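Laundry lessons, part whatever

So I've been spending my evenings teaching two robot arms to fold things, and I have opinions now!

Quick catch-up if you're new. The setup is called Odham, and it's a pair of arms I drive with a matching pair of handles. I move my left hand, the left arm moves. I squeeze, the gripper closes. Every try gets recorded, and once there are enough good ones the software (Degefa, free, cranky) learns from the pile. The guide suggests 100 tries before you bother training anything. I did 10 the first night and went to bed with a sore thumb.

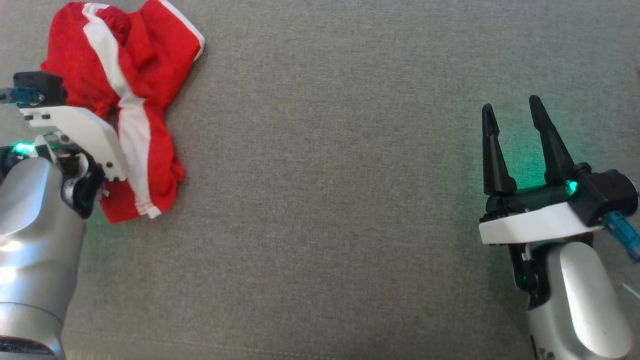 Photo: Brostilo blog / own work

The red cloth with the white stripes is the one I keep going back to. Left gripper has a good fistful of it there, right one is open with nothing in it, and from that kind of pose I have to decide what my right hand does next. With my own fingers I'd just feel for a corner. Through the handles I feel nothing, so I'm hunting for a hem by eye and guessing how deep to pinch. Go too shallow and the cloth slides out. Too deep and I've got three layers and a knot.

What helped most was slowing way down. My early recordings are full of little panicky wiggles, and guess what the arms learned to do? Wiggle! I threw out that whole batch (sob) and started over in April, one smooth reach at a time, with a pause before each grab.

I'm at 418 keepers now and aiming for 700. Somebody on the Hilar forum swears you should mess the cloth up differently every time, so I've been dropping it from shoulder height and taking whatever I get. Some of those piles are just mean.

Next up is a dish towel, which is thinner and much floppier. I tried it twice last night and quit to eat cereal.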